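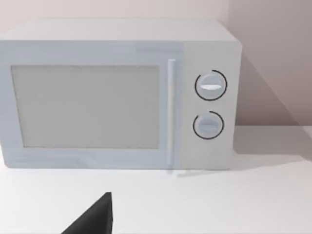

Fig. 5. Microwave oven with side handle and two round control knobs

Section 4. Placing and connecting a countertop microwave

Read this section before you plug the oven in. It applies to the Trosach countertop model and to the older Kitico model supplied in furnished apartments. Built-in ovens are covered in Section 5.

Before you start

Check that the outlet you plan to use is grounded and is not shared with a kettle, toaster or space heater. If you are unsure which breaker serves the outlet, look at the list inside the panel door. Keep the packing material until the oven has run through its first test.

Placing the oven

1. Choose a level, dry spot that can hold the weight of the oven and a full dish.
2. Wipe the countertop. Crumbs under the feet will make the oven rock.
3. Lift the oven with both hands under the base. Do not lift it by the door handle.
4. Leave at least 5 inches of clear space above the oven and 3 inches behind it. One side may stand against a wall, the other must stay open.
5. Open the door all the way. If it hits a cabinet or a faucet, move the oven.

Note: Do not store cookbooks, bread or dish towels on top. Some models vent through the top panel, and the vents are easy to miss.

Connecting and testing

6. Remove any film and tape from the door and the inside walls. Leave the mica cover on the inner wall in place – it is part of the oven.
7. Fit the roller ring, then the glass tray. The tray should turn freely by hand.
8. Plug the cord straight into the wall outlet.
9. Put a cup of cold water on the tray, close the door and run the oven on high for two minutes.
10. Take the cup out with a mitt. The water should be hot. Let the oven stand for 30 minutes before you cook in it.

CAUTION: Never run the oven empty. Do not use an extension cord or a power strip.

CAUTION: If the door does not close flat, or the hinge is bent, unplug the oven and do not use it until it has been repaired.

If the oven does not start

Close the door again and make sure the timer is set. Next, test the outlet with a lamp. If the breaker trips a second time, leave it off and call Haque Appliance Service, extension 464. Have the model number ready. Tenants in Unia buildings should quote form 2059 and ask for Ingeborg Wyss. Service calls are taken until 4 p.m., except Tuesday.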